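Learning chess as an adult, is it worth paying for lessons?

plumtree_dan
I started playing in August after my niece beat me in something like 8 moves. Since then I've been on one of the free sites pretty much every night and my rating climbed to 700 and just stopped. Like hit a wall. I've played 362 games and I still hang my queen at least once an evening. There's a club in Vunley that does beginner lessons, or I could just keep grinding online. What did you all do?

kettlecorn
Stop playing blitz. I'm guessing you play blitz. Everybody who's stuck at 700 plays blitz. Go play 15 minute games and look at every check and capture before you touch anything.

plumtree_dan
ok yes it's blitz. I feel seen

marrowbone77
I'm going to disagree with kettlecorn a little. Fast games got me comfortable with openings, I saw the same junk over and over until I knew what to do with it. What helped with hanging pieces was puzzles, the easy ones, 20 minutes with coffee. Don't do the hard ones, they make you feel smart and teach you nothing at your level.

kettlecorn
Puzzles tell you there's something to find though! In a game there's no little box saying "white to win". I did puzzles for a year and my rating moved maybe an inch.

Rookie_Mistake
I took the Vunley lessons last winter, six weeks, and I'd do it again. Mostly for the endgames, I had never once mated with king and rook before that without the other person quitting first. The teacher makes you say your plan out loud, super embarrassing, very good for you.

The other thing is get a real board. I learned on my phone and the first time I sat down over the board I couldn't see anything, diagonals especially. I picked up a black and white one and now I play through old games on it after dinner.

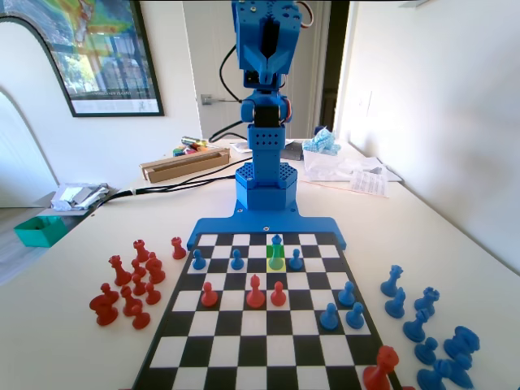 Diagonals are still my weak spot, bishops from across the board get me every time, but it's a lot better than it was. Write your moves down too. I've got 196 games in a notebook and going back through the bad ones is painful but you notice you keep making the same three mistakes.

marrowbone77
Seconding the notebook. Not sold on the lessons, that money buys a lot of books.

Rookie_Mistake
Books I own: nine. Books I finished: one lol

plumtree_dan
Ok I'm going to try a month of slower games plus the easy puzzles, and I emailed the club to ask when the next beginner group starts. Does anybody know if you have to bring your own set?

Rookie_Mistake
Nope, they have plenty. Bring a pencil.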